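Gultirside Storeroom: A Project Report on Cardboard

Practical Organization, Unit 2

1. Background

The storeroom at Gultirside has a door, a light switch and, for as long as our class has known it, a pile. The pile is mostly cartons. Some of them hold equipment, some hold other cartons, and a few hold packing paper that was kept in case more packing was ever needed. The request from the office was to "make it usable by August." We took this to mean that a person should be able to walk in, find a thing and walk out with it.

2. What we set out to do

Our plan had two parts. First, every box would be opened, checked and listed. Second, boxes would go back by size and weight, with the heavy ones at the bottom and a letter on each one that matched the list. We borrowed the letter system from the Minhas handout, which recommends it for rooms under 12 square meters. The handout also recommends shelving. We had no budget for shelving.

3. Method

Sorting took place on the floor. Each box was lifted down, opened, written up on the sheet and then closed again without tape, so that the next group could look inside without a knife. Flaps had to meet in the middle. Overlapping them in a pinwheel looks clever and makes the top bulge, and then nothing sits flat on it.

Letters were written in black marker on white paper labels. We went from A onward and gave each label to a type of contents: cables, adapters, paper goods and so on. Category D was "assorted," and it grew faster than the others. By the second session we had a rule that nothing could go in D unless two people agreed they had no idea what it was.

Anything in stretch film stayed in stretch film. We argued over this. The film makes a box hard to grip and impossible to check, but some of the older cartons were in poor shape, and cutting the wrap seemed like a good way to meet the contents all at once.

4. Results

The finished list runs to 283 lines. The Skovley spreadsheet we inherited claimed 1,734 items, a number we could not reproduce by any honest method. Our best guess is that whoever made it counted screws.

Stacking was harder than listing. Printed cartons from electronics are stiff and make a decent base, but they come in flat, awkward shapes. Plain boxes are easier to match up, and they sag. Reused boxes have usually lost a layer of paper wherever old tape was pulled off, and new labels stick badly to what is left. We put labels on the corners, where the surface tended to be better.

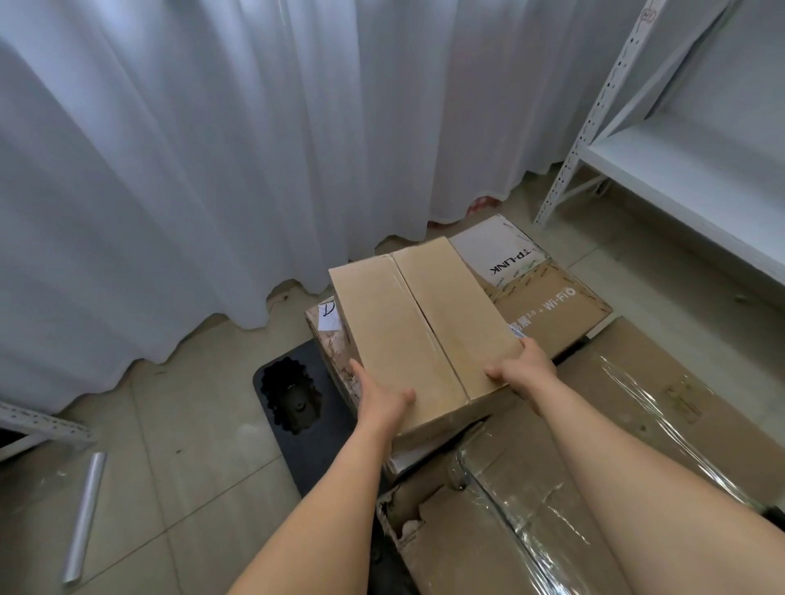
Figure 1. Handling a plain carton at the stack, with a "D" label on the torn box at left.

5. Problems

Upside-down boxes cost us more time than anything else. A logo facing the wrong way does no harm to the contents, but it slows down anyone reading along a row, and we had to go back and turn several.

The floor also needed sweeping more often than planned. Old cardboard sheds. We swept at the end of each session and should have swept at the start as well.

6. Recommendations

Buy shelves. The Fudard catalog has a plain metal set that would fit along the back wall, and the group would happily give up its remaining marker allowance toward the cost.

Failing that, the list should hang inside the door on a string, with a pen on a second string. Category D should be reopened next term by people who did not pack it.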